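4. Clearing Transparent Containers from a Shared Work Surface

4.1 Motivation and scope

The preceding sections considered chores in which the objects are opaque and return to a known place. Most surface clearing does not look like that. A kitchen counter at the end of a meal, or a packing bench at the end of a shift, holds a mixture of rigid, soft and flat items, and a fair share of them are transparent. In this section we ask whether a two-finger gripper trained on demonstrations from a hand-held tool can clear such a surface at a level that would let a person leave it unattended. Our answer is a qualified no, and most of the section is given over to the qualifications.

We restrict the study to bottles. They are common in homes and small workshops, they are cheap to replace, and they combine several properties that are individually easy and jointly difficult: a wall that transmits the background, a label that does not, a narrow neck, and a body that yields under pressure. Jars and drinking glasses were tried early in the project and set aside when breakage began to dominate the schedule. We return to them briefly in Section 6.

The task is defined as follows. A bottle stands somewhere within reach on a surface that also holds other items. The gripper must take the bottle, lift it without tipping it past 45 degrees, carry it to a bin on the operator's right, and release it so that it comes to rest inside. Other items may be touched but may not leave the surface. An attempt that meets every condition except the last is recorded as a disturbance and does not count as a success.

4.2 Demonstration data

Demonstrations were recorded at two sites, a ground-floor apartment in Drusitz and a sign and lettering shop in Astden. The sites were chosen for their differences. The apartment surfaces are pale and largely uniform, and the lighting comes from one side. The shop benches are covered at different times by bare wood, cloth, card stock and offcuts, and the overhead lamps produce strong highlights on anything smooth.

In total 1627 demonstrations were retained. Of these, 479 come from Astden. The imbalance was not planned. Shop access was limited to the hours before opening, and several early recordings were discarded after a calibration fault was found in the finger-width estimate. We did not resample to correct the ratio for the main results, but Section 4.5 reports what happens when the two sites are weighted equally.

Each demonstration begins with the tool at rest and ends after release. Operators were told to work at a comfortable speed and were given no instruction on where to grasp. This last choice had consequences. Vira Hutsuliak, who annotated contact points for the full set, found that operators strongly preferred the lower third of the body for uncapped bottles and the shoulder for capped ones. When asked afterward, operators said they did not want to squeeze liquid out of an open bottle. A policy trained on the pooled data inherits the preference without the reasoning, and will take a capped bottle low when the cap is hidden from view.

Annotation followed the Vakulenko protocol with one change. The original protocol marks a single frame as first contact. With transparent walls, annotators disagreed about that frame far more often than with opaque ones, so we asked for an interval and used its midpoint. Agreement on the interval was acceptable. Agreement on the midpoint alone would not have been.

4.3 Policy and baseline

The policy takes two recent wrist-view images and the current finger width, and predicts a short sequence of relative motions and widths. No depth sensor is used. We tested a structured-light unit during a pilot and found that it returned either no reading on the bottle wall or a reading that belonged to whatever stood behind it. Feeding these values to the policy made it worse than leaving them out.

As a baseline we use the Skitumcombe planner, a conventional pipeline that segments the object, fits a primitive shape and computes a grasp. The planner is strong on opaque containers. It was run with its published settings, except that we raised the minimum grasp height slightly to prevent the fingertips from scraping the surface.

Both systems were run on the same arm, with the same fingers and the same bin. Starting layouts were reproduced from overhead photographs. Rostislav Ďurica set the layouts and did not know which system would be run next.

4.4 What the wrist view contains

It is useful to look at the input from the gripper's side before turning to failures. Figure 3 gives a single view with the fingers at a bottle on a crowded surface. The bottle stands near the line where wood grain gives way to black fabric-like material, and each background reaches the lens under different conditions of glare. Through the upper part of the bottle there is a deep blue elongated shape, which has a stronger outline than the wall in front of it. A segmentation model that relies on color boundaries has good reason to report the blue shape as the object and to ignore the bottle.

The label is the exception. It is translucent and whitish, with a green band along its lower edge, and it lies low on the body, close to where the fingers meet the bottle. In our data the label is the single most reliable cue for grasp height. When we masked labels in held-out images, the predicted approach height spread widely and drifted upward toward the neck. Where a neck ring was present, as with the green one in the figure, the masked policy tended to treat it as a second label.

Flat items raise a separate problem. Cutout letters have almost no height, so the planner's shape-fitting stage removes them along with the support surface. This is harmless until a fingertip reaches one. The learned policy has no explicit notion of a support surface and keeps a modest distance from brightly colored flat items, a habit that we attribute to the Astden operators, who were careful with lettering stock.

Figure 3. Wrist view from the hand-held tool, with an uncapped bottle between the fingers and cutout letters on the black material to the right. The dark surround is part of the wide-angle view and is not removed before training.
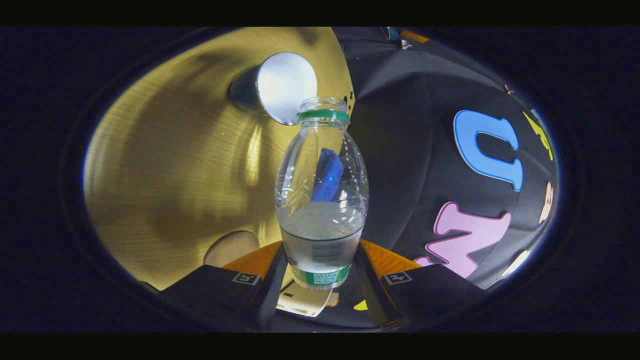
4.5 Results

The learned policy outperformed the planner on transparent bottles at both sites. The margin was wide on cluttered layouts and narrow on clear ones. On opaque control bottles the order reversed, and the planner was both faster and more consistent. We take this as evidence that the planner's weakness lies in perception and that its grasp computation is sound.

Weighting the two sites equally during training improved performance on shop layouts and left apartment layouts nearly unchanged. It also reduced disturbances. We had expected some loss on the apartment side and did not find one, although the number of apartment test layouts is small enough that a modest loss could have gone unnoticed.

Failures of the learned policy fell into 3 groups. In the first, the fingers closed at the correct height but to one side of the axis, and the bottle rotated out of the grasp as it was lifted. Most of these cases occurred where the surface behind the bottle changed from light to dark near the bottle's center line. In the second, the fingers closed too far and the body buckled. Thin-walled bottles that had been emptied accounted for nearly all of these, and the policy has no means of telling a full bottle from an empty one before contact. In the third, the grasp and lift were correct but a flat item came along, held by friction against a fingertip or stuck to the base of the bottle. These were scored as disturbances. A person clearing the same bench would shake the item loose or pick it off with the other hand, and neither behavior appears in the demonstrations.

Recovery was poor. After a failed first attempt the policy succeeded on the second only when the bottle was still standing. Fallen bottles were approached as though upright, with the fingers descending on either side of an axis that no longer pointed up. Adding demonstrations of fallen bottles is an obvious remedy, and a small set has since been recorded, but it is not included here.

4.6 Is this good enough to leave alone?

We asked the shop's owner and the apartment's two residents to watch a session and say when they would have stepped in. All three stepped in earlier than our scoring would have required. The residents intervened when the arm slowed near an open bottle. The owner intervened whenever a finger passed over lettering, whether or not it touched anything. Success rates computed from final states miss this cost completely. A machine that clears a bench while someone stands beside it has saved that person very little time.

Speed matters less than we had assumed. The policy took roughly 3 times as long as a person for a single bottle, and none of the observers raised this as an objection. What they wanted was a way to mark part of the surface as off limits, and a clear signal before the arm moved. Both can be built with existing methods and neither depends on better perception of transparent objects. We recommend that they be included in any longer trial, and the protocol in Section 5 does so.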